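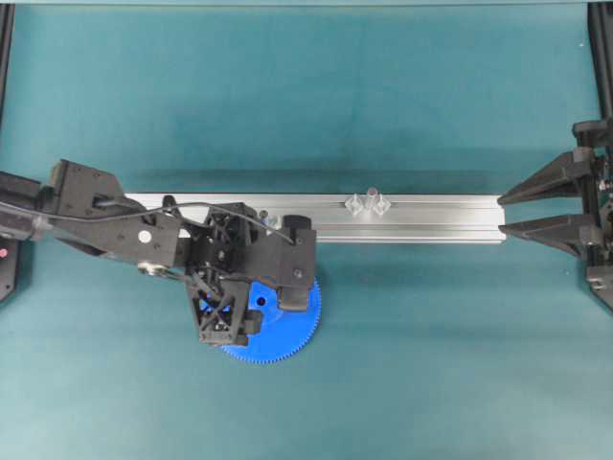 FILM & TV | FEATURE

August 8, 2019

I went to see Ouali twice in one week, and I paid both times, so you can guess which way this is going.

If you missed it (and you probably did, it opened in 14 theaters), it's the second feature from Lai-ching Mok, and it follows two sisters trying to sell their late father's ferry before the winter schedule starts. That's pretty much the plot. There's a buyer who keeps changing his mind, a cousin who wants the engine, and a dinner that goes on for so long I started getting hungry myself.

Yen-ting Cheung plays the older sister, and she's wonderful! She has this way of listening to people with her coat still on, like she might leave any second, and I could have watched two hours of just that. Ilir Gashi is the buyer. I only knew him from cop shows, so it took me a while to stop waiting for him to arrest somebody.
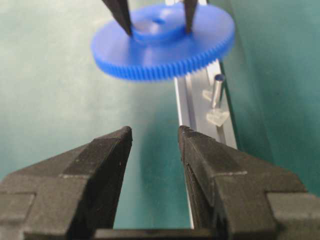

I talked to Mok on the phone last week, and she was funnier than her movies. She wrote the first draft in a rented room above a bakery and threw out all of it except the dinner. Then Jumora, the small distributor that picked up her debut, asked her for a shorter cut. "I gave them one that was four minutes longer," she told me. "They were very polite about it."

The music is by Joris Nijs, mostly accordion and what sounds like a church organ with a cold. I didn't love it the first time. By the second showing I was humming it in the parking lot.

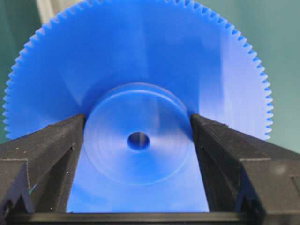
My one real gripe is the ending, which wraps up the cousin's story with a letter read out loud. We'd already figured him out, and Mok is too good at silence to need it. She disagrees with me, by the way, and said so at length.

Jumora is adding more cities in September, and there's talk of a streaming deal after that. See it in a theater if you can, preferably after you've eaten.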